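Gestesov Two-Arm Recording Bench

Hi, and welcome to the bench page! I build these, I use one most days, and I've tried to write down the stuff I'd want to know before spending money on a big piece of furniture with motors on it. It's long. Get a coffee.

The short version: Gestesov is a two-arm tabletop station for recording demonstrations. A person drives both arms through a task, the station saves what the arms did and what the cameras saw, and you end up with a pile of episodes you can train a policy on. You bring the training code and the patience. I bring the table, the frame, the arm mounts, the wiring plan and the recording software, which is called Stedon.

What you get

- Butcher-block tabletop
- Black metal frame with a bar across the back and rails down both sides
- Mounts for two arms, one on each side, set up before shipping
- A fixed camera mount that looks down over the work area
- Clamps for whatever else you want to hang off the frame (you will want to hang things off the frame)
- A Stedon license for one station, no yearly fee
- The Vellden task pack, printed, with 24 starter tasks in it

Arms are sold separately, and so is the computer. I went back and forth on bundling a computer and decided against it. Most labs have one sitting under a desk already, and the folks who don't tend to have strong opinions about what they'd buy.

Why I went with a wood top

I get asked about this more than anything else. My first benches had a plain white surface and they looked lovely and very scientific. Then I trained on them, took the policy over to somebody's kitchen counter, and watched it reach for nothing at all. I can't swear the white top was the whole problem, but moving to wood with some stripes and color in it felt like a step closer to places where people really eat and work. It's also much nicer to lean on for an afternoon! You can order the bench with a plain top if you're doing something where background matters, just say so in the order notes.

Same thinking goes for clutter. I like having a few things around that have no part in the task, and I move them or swap them between batches. A plant, a paperback, whatever is on the shelf. If every episode has a bare table, the first coffee mug that wanders into view is going to be a surprise for your model. 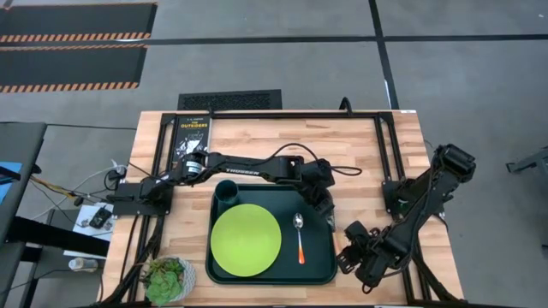

6 min read

The place-setting task is where I start every new user, and it's page one of the Vellden pack. You need a green tray, a plate, a cup and a spoon with an orange handle, and I'd suggest finding a plate and cup that are different shades of green from the tray. Yes, on purpose! Green on green is harder for a vision model than red on white, and I'd much prefer to find out early that my camera exposure is bad than after a week of recording. The spoon is the mean one of the bunch. It's thin, it's shiny, and it lies flat, so the fingers have to come in low and square or they just skate over it.

My own routine for that task goes like this. I set the tray down by hand, put the items on it in a fresh arrangement, bring both arms to wherever I feel like starting (different each time, please), and hit record. One arm takes the spoon, the other steadies or handles the cup. When I'm done I hit stop, mark the episode good or bad, and shuffle everything again.

About marking things bad: do it right away. Stedon has one key for it. I used to tell myself I'd go back and sort them later and I never, ever did.

How many episodes?

I wish I had a clean answer. For the spoon task by itself I usually get something worth watching after 70 good episodes, as long as the starting positions really do vary. For the full place setting, with both arms busy, I plan on 500 and expect to add more once I see where it falls apart. Your task may be easier or a lot worse. I had a cloth-folding batch last January that I'd sooner forget.

Recoveries are worth saving too. If I fumble the spoon and then pick it up on a second try, I keep that one and tag it as a recovery. The ones I throw out are where I sat there confused with the arms hovering, or where I knocked the cup off the tray and reached in with my own hand to fix it.

Cables, since you'll be living with them

Cables are the least glamorous part of this page. Run the base cables down along the side rails toward the front edge and tie them there. Leave the wrist cables enough slack for the full reach of the arm, with a proper loop, and then drive the arm to its furthest corners by hand before you power anything. Too tight and you'll feel it tug during a twist. Too loose and the loop drops into the camera's view right over the tray, and then your model learns all about cable.

Keep the floor clear on the sides where an elbow can swing out past the tabletop. I put tape down on my own floor so people know where to walk.

What Stedon saves

Joint positions for both arms, gripper opening, the video from each camera, a timestamp on every sample, the task name, and whatever note you type in. It writes plain files in ordinary folders. You can open them without my software, and I promise to keep it that way, having been burned by the other approach at an old job.

There's a replay button as well. It drives the arms back through a recorded episode, and it's the quickest check I know for a bad calibration. Put the items back where they started, press replay, keep a hand near the stop switch. If the fingers land an inch from the spoon, recalibrate before you record anything else.

Options

Aigner finger set: slimmer fingertips with a thin edge, for flat things like spoons and cards. Comes in sets of 2, left and right.
Second camera mount: clamps anywhere on the back bar.
Plain top: no extra charge, adds a little to the lead time.
Spare clamps: get them. They wander off.

Shipping and setup

The bench ships flat in one crate, frame and top separate. Two people can put it together in an afternoon with the hex keys in the box. The arm mounts are marked left and right as seen from the front, where you'd stand to load the tray. Please check that twice, I've swapped them myself.

If you're not sure the bench fits your task, write to me with what you're trying to teach and how big the objects are, and I'll tell you if I think it's a bad match. Anything taller than the frame probably is.

Page updated 1/22/25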